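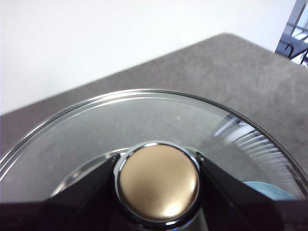
A clear glass lid with a metal rim. The knob has a gold-colored top set in a chrome collar.

The case for the plain glass lid

Custódio Godinho

Cookware reviews spend most of their length on the pan. The base gets measured, the coating gets scratched with a fork, the handle gets a paragraph on heat. The lid gets a line at the end, usually "fits well." I think this is the wrong distribution of attention. A cook touches the lid more often than any other part of a covered pan, and a bad one spoils a good pot faster than a thin base does.

My position is that for everyday stovetop cooking a flat or slightly domed glass lid with a thin metal rim is the correct default. Solid metal lids have their uses, chiefly in the oven, but they should be the exception.

The argument rests on how often the lid is lifted. Rice, braised cabbage, poached eggs and anything else cooked in a small amount of water depend on the vapor staying in the pan. Each time a metal lid comes off for an inspection, that vapor leaves and the burner has to make it up. With glass, the cook can watch the water level and the size of the bubbles with the pan closed. The glass does fog in the first minutes. Once the inner face is covered in running water it clears enough to show whether the pan is at a simmer or a boil, and that is the only question most of us are asking.

The usual objection is weight. Glass lids are heavier than thin pressed metal ones of the same diameter, and people with sore wrists notice. I accept this. A heavier lid also rattles less at a low boil and sits flatter on a rim that has taken a knock. My own pans have all taken a knock.

The second objection is breakage. Tempered glass survives ordinary handling well and handles edge impact poorly, so the rim matters. A continuous metal band protects the edge from the side of the sink and from other lids in the drawer. It also traps a line of grease between metal and glass. A soft toothbrush and dish soap will deal with most of that if it is done weekly. I do it on Wednesday, with the drain covers.

Then there is the knob, where I part company with current taste. Manufacturers have discovered brass and gold finishes, and a lid is now expected to match the faucet. I have no quarrel with the color. A satin surface hides fingerprints better than a mirror one, and a collar of a different metal gives the eye a clean line where the knob meets the lid. My concern is with the shape and the fixing. A round knob should be wide enough to hold through a folded towel and tall enough to keep the knuckles off the glass. A low, polished disk fails on both counts, whatever it is plated with.

An all-metal knob gets hot. How hot depends on the stem, the washer and the length of the cook, and a buyer can't judge any of this in a store. Phenolic knobs stay cooler and look like phenolic knobs. I would choose them for a household with children and metal for one without.

The fixing should be a single screw from below, with a standard thread and a head that takes an ordinary screwdriver. Custódio Azevedo, who repairs kitchenware at Rebelo, keeps a coffee can of replacement knobs and says a loose one is the most common reason a sound lid gets thrown out. Tighten it by hand, then a quarter turn more. Further than that and the washer spreads, and the glass around the hole carries a load it was never meant to carry.

I would like lids to be sold separately, by inside diameter, with the knob listed as a spare part. Two or three sizes cover most kitchens. Until that happens, check the screw before paying for the pan.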